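Clindthorpe robotics club notebook, 24 Jul 2026

Mallet day! We swapped the jaw spring for the Prallier one and I spent way too long on the close speed (it was set to 254 and the arm kept nudging the handle before it had a grip). Dropped the approach by 2 mm and put the pause at 700 ms – much happier. Still want to redo the Pandey script so it stops if the tags go missing. Left the old version in the Pludetti folder just in case.
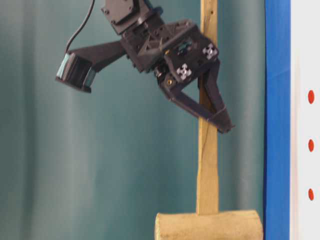 Do we need to recalibrate every time the fingers get swapped? Only the jaw offset, and the rest of the setup can stay as it is.

Next: log 2 full runs, tighten the wrist screws.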